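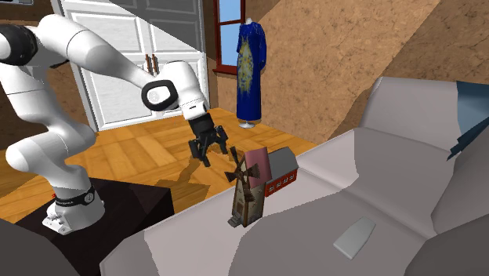
September, sourdough log, batch 7

Starting a new page since the last one has rye paste all over it. Batch 7 is the first one with the Stedau flour, the strong white that Jordan talked me into after we both got tired of the old sack. It drinks way more water than I expected! I mixed at 72 percent like always and it felt like modeling clay. Stuck my hands in, waited, stuck them in again, and ended up working in a splash more before the salt. Didn't weigh the splash. I know, I know.

Starter was fed last thing at night and it was domed and bubbly when I got to it at 6 in the morning, smelled like yogurt and green apple. No hooch on top. The jar on the high shelf is still sluggish, so I'm moving it down next to the proofer and we'll see if it perks up. Please don't feed that one whole wheat again, whoever did that, I want to keep the two jars different until the end of the month.

Bulk: folded 3 times and then left it alone. Jordan thinks I should be doing more folds with this flour and might be right, the dough was still pretty slack at the edges when I tipped it out, but it had good bubbles along the side of the tub and it jiggled. I went by the jiggle. My notes from batch 5 say I went by the clock and got a brick, so the jiggle wins for now.
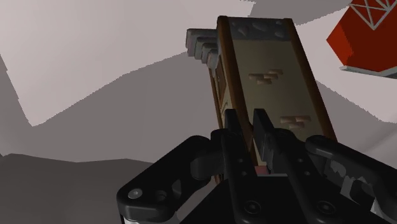
Staltum Community Workshop / Bread and Ferments Group

Shaping was a mess. I split it into two rounds and one boule, and the boule tore on the second turn because I'd floured the bench like it was snowing. Less flour next time, wet the scraper, move faster. The rounds came out nice and tight with a little skin on them. Everything went into the bannetons seam side up and then into the fridge overnight, bottom shelf, with the shower caps over the top (we're down to the last few shower caps, somebody grab more).

Bake day. Oven on full with both Dutch ovens inside. I scored the first round with the new blade and got a real ear on it, crackly and dark, the kind you want to snap off and eat standing up. The second got a lazy score and burst out the side like a bad suitcase. Same dough, same fridge, same oven, so that one's on me.

Lid on until it had sprung, lid off for color. I pulled the first at a deep brown and left the second in a while longer to see what would happen to the crust. What happened is that the bottom scorched. I want to try a sheet pan on the rack below to block some of the heat, Rajput's old handout has a drawing of this and I should have read it before and not after.

Crumb on the first one: open but not crazy, a little gummy right in the middle. I cut it warm, which I always tell everybody else not to do, so I can't say for sure it's underbaked. Left the other half under a towel and checked it in the afternoon and it was much better, kind of custardy, with a good sour tang that shows up late. Butter and salt. Ate too much of it. 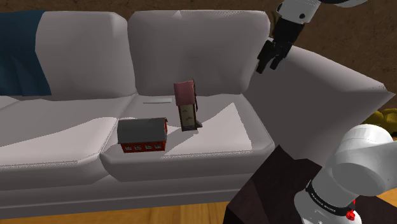
The boule I haven't cut yet. It's flatter than the rounds and pale on one side, and I'm guessing the tear let all the gas out, but I'll slice it tomorrow and write down what I find. If it's awful it's going to be croutons, we can always use croutons for soup night.

Things to try for batch 8, in no special order because I'll forget otherwise. Hold back some of the water and add it after the rest. Let the flour and water sit longer before the starter goes in. Write down the dough temperature, which I skipped again, even though the thermometer was in my apron pocket the whole time. Maybe swap 10 percent of the white for the Stelar spelt, there's a bag open and it won't keep forever.

Also the small scale is drifting. I put the same bowl on it twice and got two different numbers, so salt goes on the other one until it gets new batteries. Jordan has batch 8, same starter jar please, the low one.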